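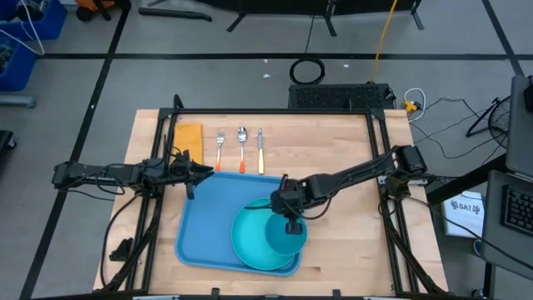 One reader of the Folden table pages asked whether a tray has to match the plates, and a second wrote in to say that hers never has and dinner tastes the same. We love this subject, so the tray questions come first!

Does everything need to be one color?
Please, no! A blue tray with a teal plate and bowl is a lovely start, and a mustard-yellow napkin wakes the whole thing up. Orange handles on the fork and spoon do the same job. If your knife has a pale yellow handle, put it right in there with them.

Which side does the fork go on?
For a sit-down meal, fork on the left, knife and spoon on the right, knife blade facing the plate. For a casual tray supper you can line all three up side by side, handles toward the person eating, and let them grab what they want.

My bowl won't fit next to the plate. Now what?
Set it on the plate for carrying, then move it to the table once you've sat down. A bowl that hangs over the side of a tray is fine on a table and a bad idea on the stairs (ask our hallway rug).

How should I fold the napkin?
In half, then in half again. We've tried fans, pockets and something called the Banetis fold that took 6 tries and came undone when the soup arrived. A flat rectangle wins every time in our house.

Can I set the table the night before?
Yes, and it's such a treat to wake up to! Turn bowls and glasses upside down overnight.

How do I look after a butcher-block table?
Wipe up spills quickly, dry the wood with a soft towel, and oil it when it starts to look dull. Ours gets food-safe mineral oil in January and again in summer. Put it on thin, leave it overnight and buff off what's left.

Are plastic trays dishwasher safe?
Some are, some warp. Check the underside for a mark, and if there isn't one, wash it by hand in warm water.

Do you have ideas for kids' trays?
Lots! Let them pick the napkin, and give them the spoon with the brightest handle. The Clilutura page has 2 printable placemats that show where each piece goes.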